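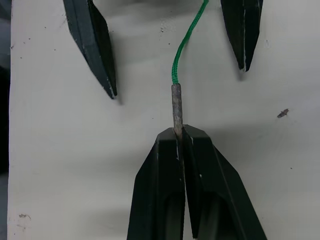 Cord ends, part two

Jan 9, 2024

In November I wrote up how I store offcuts of braided cord. A few readers wanted to know how I finish the ends, so these are my notes on joining cord to a short rod. I use the result as a pull, a plumb weight or a toggle, depending on the length.

Braid suits this better than twisted cord. Twisted stuff unlays as soon as you cut it, and the end grows to twice its proper size. Thin braid holds its shape long enough to get glue on it. I buy Flinier braid on the 100 metre spool. Green is easy to find on a pale bench, and it's the colour I use most.

The method:

Cut the cord square with a fresh blade. Scissors flatten it.
Wick thin glue into the last 17 mm and leave it overnight.
Trim the stiffened end on a slight angle.
Drill the rod to suit, dead centre. A hole that's off centre makes the rod hang crooked.
Blow out the dust, add one drop of Tondia epoxy, and push the cord in with a slow twist.
Stand it upright until cured.

For testing I hang a weight off the cord and leave it for a day. My last batch let go at 848 grams on the worst sample, and the cord slipped out of the glue with the braid intact. Roughing up the inside of the hole should help. I'll try that next.

For rod stock I keep anything straight in one tin: metal offcuts, dowel ends, garden sticks. Worn surfaces don't bother me. I wipe them down and leave the grey colour alone.

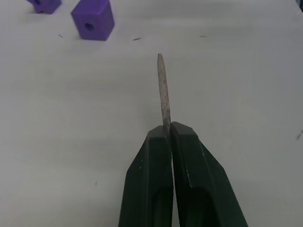
Mottled beige-grey, with a rounded tip. Thicker toward the lower end.

Tapered pieces need more care in the drill vice. I wrap the thin end in masking tape until the jaws hold it parallel, then check it against a square before drilling.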